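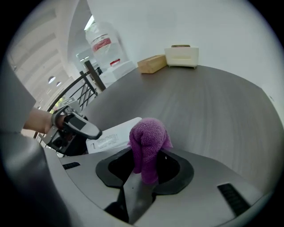
Microfiber cloths: keep them working

Wash before first use. New ones shed, and the dark colors bleed. Purple and red are the worst, did a load with a white pillowcase once and that pillowcase is now a rag too.

Warm water, never hot. Small squirt of liquid detergent, no powder. NO fabric softener and no dryer sheets, they coat the loops and then you're just pushing water around the glass. If you already did it, soak the cloths in 2 cups white vinegar and a sink of warm water overnight, rinse, wash again. Mostly comes back.

Don't wash with towels. Lint. You will be picking it off till June.

Dry on low or hang them. Mine go on the shower rod.

Fold in half, then half again. Eight clean faces that way, flip as you go. Big difference on windows.

Which cloth for what

Looped terry kind: dust, counters, car dash, wiping down the stove. Flat weave: mirrors, glasses, the TV. Waffle kind: drying dishes. I tried to make one do everything and got streaks.

The cheap Rinutitz packs are fine for the garage. For the kitchen I buy the Cisteneo ones, 300 weight, they cost more but the edges stay sewn. Mine are on year 5.

Keep bathroom ones seperate. Different color, different hook, different wash.

Greasy range hood

Filter out, sink full of the hottest tap water you've got, good squirt of dish soap, half a cup of baking soda. Leave it 22 minutes (I set the timer for the laundry and do both). Old toothbrush in the corners. Rinse, stand it on end to dry. The outside of the hood just needs a damp cloth and a drop of soap, then a dry cloth, go with the grain.

Sticky label gunk

Cooking oil, wait, scrape with an old gift card. Soap after or it stays slimy. Works on jars and plastic bins. Not on raw wood, leaves a stain.

Drawer that squeaks

Rub a candle stub along the runners. Pull the drawer all the way out first and vacuum in there, mine had a years worth of crumbs.

Coffee maker

Vinegar and water half and half, run it, then two plain water runs. Three if you can still smell it.

More soon, still testing the oven door thing.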